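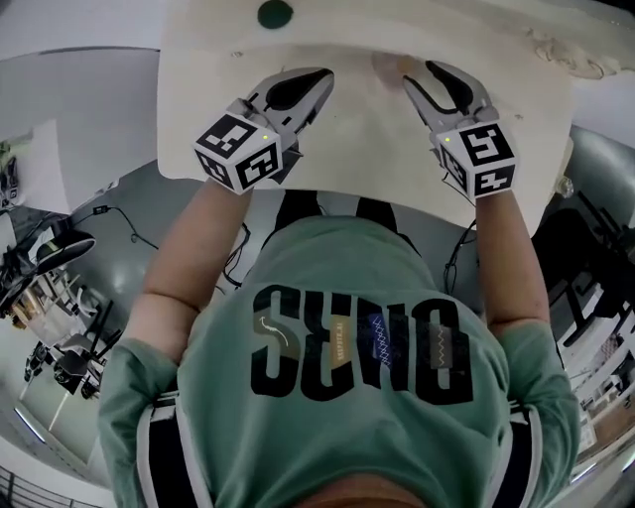 By Ahonen
Saturday, March 3, 2018 | World Explained for Kids

How Do Countries Make a Promise? All About Treaties

You have probably made a deal with a friend. Maybe you said, "I'll trade you my apple for your crackers," and you both nodded, and that was that. Countries make deals too! When they write one down and agree to stick to it, we call it a treaty. Some treaties are only a page long. Others are so thick you could use them as a doorstop.

What can a treaty be about?

Almost anything! Countries have made treaties about where a border goes, how many fish their boats may catch, how to send letters from one place to another, and who may land a plane at whose airport. There is a treaty about Antarctica that says the whole frozen continent should be used for peaceful things, like science. There is even one about outer space, and it says no country may claim the Moon for itself. So if you were hoping to be King or Queen of the Moon — sorry!

Some treaties are between just two countries. These are called bilateral treaties ("bi" means two, like the two wheels of a bicycle). When a lot of countries join in, it's a multilateral treaty. "Multi" means many.

Let's follow one from start to finish

Real treaties can get tangled, so let's make up a river. We'll call it the Hirkness. It starts in the mountains of a country named Jakitz and then flows down into a country named Skosel, where it meets the sea.

The people of Jakitz want to build a dam. The people of Skosel are worried, because their farmers need that water for their fields. Both countries are right about what they need, and there is only one river. What now?

Step one is talking. Each country sends people called negotiators (say it like this: nih-GO-she-ay-ters). They sit down and explain what they want. This can take a very long time! In our story it takes 75 meetings. The negotiators argue about big things, like how much water Jakitz can hold back in summer. They also argue about tiny things, like whether to write "shall" or "will." Tiny words matter a lot when millions of people have to follow them.

Step two is writing it all down. The rules in a treaty are split into numbered parts called articles. Our river treaty has 12 articles. If the two countries speak different languages, the treaty is usually written in both, and careful readers check every line to be sure the two versions say the same thing. Imagine doing that homework!

Step three is signing. This is the part you may have seen on the news, with fancy pens and flags and lots of handshakes. It looks like the end, doesn't it? Not yet!

Step four is called ratifying (RAT-ih-fy-ing). It has nothing to do with rats. It means the treaty goes back home to each country, and the people in charge of making the big decisions there say a final yes. In the United States, the Senate has to vote on a treaty, and two out of every three senators who vote must say yes. Other countries do it in other ways. In our story, the lawmakers of Skosel say yes in December, and the lawmakers of Jakitz take a few months longer.

Then comes the day when the treaty "enters into force." That sounds like something from a space movie, but it means that from now on, the rules count.

What if somebody breaks a treaty?

Good question! There is no world police officer who can put a whole country in time-out. But countries do have ways to sort things out. They can talk again. They can ask a third country to help, a bit like asking a fair-minded friend to listen to both sides. They can sometimes go to a court made for countries, called the International Court of Justice. It is in the Netherlands, in a city called The Hague, and it has 15 judges who come from different parts of the world.

Most of the time, countries want to keep their promises anyway. If you break a deal at recess, who will want to trade snacks with you tomorrow? Countries think about that too.

Words to know

Treaty: a written agreement between countries
Negotiator: a person who talks things over to reach a deal
Article: one numbered part of a treaty
Ratify: to give a final, official yes

Try it yourself!

Find a friend, a brother or a sister, and pick something you both have to share, like a bike or the best seat on the couch. Write a treaty with 4 articles. Each article has to be one sentence. Read it out loud together before you sign, and change any words that could mean two different things — you'll be surprised how many you find! Then hang it on the fridge and see if it lasts the week.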